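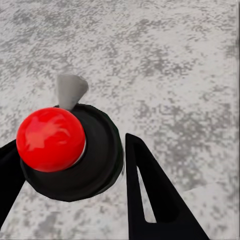
글 Iqra Cheema

Graterska 뒷마당 패키지로 첫 집기 과제 만들기

Graterska는 Drinmont 시뮬레이터에 얹어 쓰는 야외 환경 패키지다. 정원용 가구와 식물, 바비큐 그릴이 들어 있고 그리퍼 모델은 별도로 불러온다. 이 글에서는 패키지를 설치하고 마당을 둘러본 다음 첫 집기 과제를 저장하는 데까지 다룬다. 평가판 기준이며, 유료판도 메뉴 구성은 같다.

준비물
Drinmont가 설치된 PC, Nassar 계정, 디스크 여유 공간 26GB. 계정은 무료로 만들 수 있지만 평가판 키는 메일로 따로 온다. 내 경우 월요일 오전에 신청해서 그날 오후에 받았다.

1단계. 패키지 설치
패키지 관리자에서 Graterska를 검색해 설치한다. 내려받는 파일은 969개이고 사무실 회선으로 58분 걸렸다. 중간에 끊기면 같은 버튼을 다시 누르면 된다. 이미 받은 파일은 건너뛴다. 설치가 끝나면 Drinmont를 한 번 껐다 켠다.

2단계. 마당 불러오기
'환경 열기'에서 Backyard를 고른다. 처음 열 때는 텍스처를 변환하느라 오래 걸리고 두 번째부터는 금방 뜬다. 자유 시점으로 바꾸고 파란 미끄럼틀이 달린 놀이집 쪽을 한번 본다. 잔디와 나무가 회색으로만 나오면 텍스처 경로가 잘못된 것이니 설정에서 경로를 다시 지정한다. 그래픽 메모리가 모자란 PC라면 식물 품질을 '중간'으로 내린다.

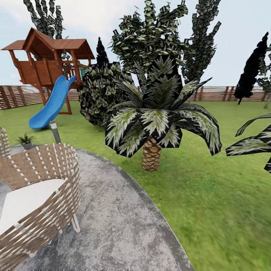 3단계. 그리퍼와 시점 연결
장치 목록에서 두 손가락 그리퍼를 추가하고 카메라를 '손목'으로 바꾼다. 키보드로도 조작할 수 있지만 회전이 뻑뻑하다. Brerkport 조이스틱을 꽂으면 6축이 자동으로 잡힌다. 감도 기본값은 너무 높아서 나는 절반으로 낮춰 쓴다. 손가락이 화면에 들어오지 않으면 카메라 각도를 조금 아래로 내린다.

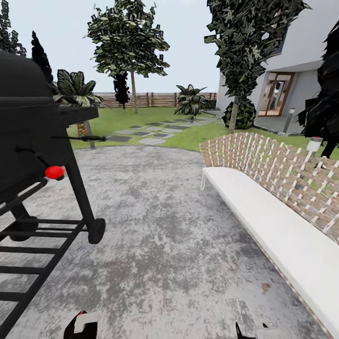

과제를 만들 때는 목표물부터 정하고 이름을 붙인다. 이름은 나중에 로그 파일명이 되므로 영문으로 짧게 쓰는 편이 낫다. 이어서 시작 위치를 지정한다. 그릴 옆의 검고 평평한 선반은 높이를 맞추는 기준으로 쓰기 좋고, 빨간 손잡이는 색이 뚜렷해서 시점을 돌린 뒤에도 방향을 다시 잡기 쉽다. 위치를 정했으면 '과제 저장'을 누르고 반복 횟수를 입력한다. 처음에는 6회로 두고 로그가 제대로 쌓이는지 확인한다.

써 본 소감
설치와 시점 전환은 무난했다. 아쉬운 점은 충돌 설정 메뉴가 깊숙이 숨어 있다는 것과 한국어 도움말이 절반쯤에서 끊긴다는 것이다. 실내 과제만 돌릴 사람에게는 권하지 않는다. 야외 배경이 필요하다면 평가판부터 받아 보고, 만료 전에 과제 파일을 내보내 둔다. 내보내기는 '파일' 메뉴 맨 아래에 있다.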